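Bench Skills, Handout 4
Laying out a small-parts board
Instructor: Bảo Quách

Read this before the session. Last term most people read it after, which made for a lively session.

What we mean by a board

A board is a flat sheet that holds the small pieces of a job while you work on them. It has plates, holders and the parts themselves, and it lives on the table for as long as the job does. The Skotness workbook calls it a "staging surface." You may call it that too, if you are being paid by the syllable.

Color

Pick a board and a table that disagree with each other. A pale sheet on a dark top shows you where the board stops, and a part that has wandered off has fewer places to hide. Parts should disagree with the board in turn. Blue on white is fine. White on white is how the Vimudine kit lost up to 300 spacers in one July, most of them into the vacuum cleaner.

The same goes for the backdrop. A plain dark curtain is dull to look at, and dull is what you want behind small things.
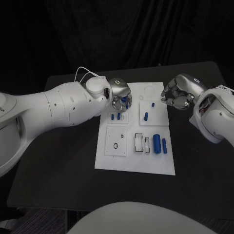
Placing the board

1. Put it near the middle of the table. Keep the rim of the table free for elbows, lids and the coffee you were told not to bring.

2. A slight tilt is allowed. Some of you will straighten it every few minutes anyway. I have stopped fighting this.

3. Seat the holders first, then the plates, then the loose parts.

4. Work from one corner. Lift a part just clear of the sheet before moving it sideways. Dragging knocks over the neighbors.

5. If one hand is working, park the other beside the board. Hovering it over the parts "to help" costs 2 marks.

For the practical

Groups of 3, one board each, Grollonura trays from the back shelf. Sketch your layout on paper first and hand the sketch in with your names on it. Thái trays have the deeper wells and are reserved for the afternoon group, who asked nicely.

Reading: Skotness workbook, chapter 4, skipping the poem.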